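The Long Road Back to Montoya

There is a particular kind of patience that belongs to people who loved a movie when they were nine years old. It isn't the patience of someone waiting for a bus. It is closer to the way you wait for a cousin who moved abroad and keeps promising to come home for the holidays, and you set the extra plate every year, and you tell yourself you're fine either way. Those of us who grew up on Grirkeo have been setting that plate for a very long time, and this April, at last, somebody is going to sit down at it.

If you missed the original, and plenty of people did, let me back up. Grirkeo came out in the summer of 2000, an animated adventure about a small, bad-tempered lighthouse bird who loses his lighthouse and has to walk across a continent to find another one. That is more or less the whole story. There was a villain, but he had a head cold for most of the picture and went home early. There were songs, though only two of them, and one was about soup. It played for a few weeks, did modest business, and then slipped away to the shelf at the rental store where my brother and I found it between a karate picture and something about a dolphin.

We wore that tape out. I mean that the soup song, on our copy, had a wobble in it from being rewound so often, and when I finally heard it played properly in a theater, at a revival showing in my late twenties, I was a bit let down that the wobble was missing. I have since met other people who say the same thing about their copies, always at a different point in the film, and I think you could probably learn a lot about a person from where their tape gave out.

The new one is called Return to Montoya, Montoya being the harbor town where the bird was hatched and where, if you remember the ending, he very pointedly did not go back. It is directed by Melaniia Kuzmenko, who was a junior background painter on the first picture and has spent most of the years since then working on other people's films, usually somewhere in the middle of the credits. She is funny and quick and does not like to sit down while she talks, so our conversation took place on a walk, up one side of the hill behind the studio and down the other, with a stop for pastries.

"I painted rocks," she told me, when I asked about her time on the original. "Wet rocks, dry rocks, rocks at night. I think I had three weeks on one cliff. My mother still looks for my rocks every time it's on television, and she always picks the wrong ones."

The studio, Mivama, is smaller than I had pictured. It takes up two floors of what used to be a flooring showroom, and the old Flotex sign is still up over the loading door because everyone got fond of it. Inside, it smells of coffee and pencil shavings. There are 70 people on the crew, and I would guess I was offered a biscuit by at least half of them. The walls are papered with drawings of the bird in every mood he has, which is mostly annoyed.

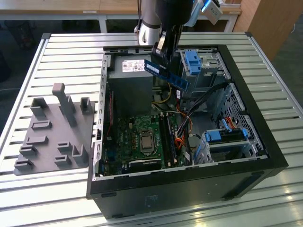

Making a hand-drawn film these days is still a job for paper and for people with strong opinions about erasers, and Kuzmenko has kept as much of it that way as the budget would allow. The characters are all drawn by hand. The sea, on the other hand, is a mixture, with painted waves laid over a moving surface that is worked out by machine, and it was the sea that gave everybody gray hair. A single storm sequence, less than four minutes long, went through five versions before anyone was happy with it. You don't often think about the insides of a computer when you're watching a bird get rained on, but a big stretch of water needs a great deal held in mind at once, and what does the holding is a slim thing like the blue memory stick in the picture, with its row of black chips and its little gold contacts. I find that rather touching. All that weather, and it has to pass through something you could mistake for a bookmark.

I asked Kuzmenko whether she minded the mixture, given how many fans of the first film are fierce on the subject of doing things by hand. She thought about it for most of a pastry.

"The first one had shortcuts too," she said. "The crowd at the market is the same eleven people over and over. We put hats on them."

I went home and checked, and she's right, and now I can't stop seeing them. The lady with the goose walks past four times.

What the new film has that the old one didn't is time, and I mean inside the story as well as outside it. The bird is older. His feathers have gone a paler shade, and he has a way of lowering himself onto a perch that anyone with a bad hip will recognize. He gets a letter telling him that the lamp at Montoya has been put out for good, and he sets off to complain about it in person. Along the way he picks up a traveling companion, a young crab with a head full of plans, and the two of them argue their way up the coast. I was shown almost 2 reels' worth of finished footage, if we still counted in reels, and I laughed out loud more than once, and there was a short passage near the end, with no dialogue at all, that I'm going to keep to myself.

The running time is 102 minutes, which makes it a good deal longer than the original, and I'll admit that gave me a moment's worry. The first film was so brisk! It was over before you had finished your popcorn, and part of why we rewound it so much was that it never quite felt like enough. But the scenes I saw had room in them, and they used it well. There is a stretch where the crab tries to cook dinner on a moving ferry that I could happily have watched for an hour.

Then there is the voice. The question every fan has been asking, on message boards and in the comments under the trailer and, in one case, in a letter mailed to the studio with a drawing enclosed, is whether Glenys Hulme would come back. Hulme was a stage actress who had never done a cartoon when she was cast as the bird the first time, and she gave him that wonderful creaky voice, like a gate with a grudge. She retired some years ago to raise bees and, as she puts it, to stop wearing shoes that hurt.

She is back. It took Kuzmenko three visits and, I gather, a certain amount of help with the hives. When I reached Hulme on the phone she was in her kitchen, and I could hear a kettle going, and she apologized for it and then made no move to turn it off.

"I thought I'd have lost him," she said. "I went out in the garden and tried him on the bees first. Then I did a bit of shouting at a wheelbarrow. And there he was, cross as anything."

She recorded her part over a single winter, mostly in the mornings, when her voice is rougher. She asked for one change to the script, a line in the second half where the bird was supposed to say he was sorry. Hulme felt he wouldn't. He might stand near a person for a while, she said, and look at the same thing they were looking at, and that would have to do. The line came out. I think I saw the scene it used to belong to, and I didn't miss it one bit.

I've been writing about movies long enough to be wary of this sort of homecoming. So many sequels arrive like a guest who has come to sell you something. You get the old jokes lined up for you in order, and the camera waits politely while you clap. I don't think I could have stood it if they had done that to the bird. And there are one or two nods, I won't deny it; the lady with the goose is in there, and the goose now seems to be in charge. But mostly Return to Montoya goes about its own business, and it trusts you to keep up, even if you have never heard of Grirkeo and only came in because it was raining.

As for the soup song, yes, it is in the picture. It's sung very quietly this time, by the crab, who doesn't know all the words and has to hum the part about the turnips. The bird corrects him. Kuzmenko told me they tried a grand version with a full orchestra and threw it out the same afternoon, although the musicians were very good about it and stayed for lunch.

My brother has children of his own now, and the eldest is nine. He called me the other evening to ask whether I thought she was old enough for the first film, and whether I had any way of playing the tape. I have the tape. I've had it through four apartments and one flooded basement. What I don't have is a machine to put it in, so the two of us are spending next month hunting around secondhand stores, and if you happen to have a working player sitting in a closet, please do write to me care of this magazine. I'll bring the soup.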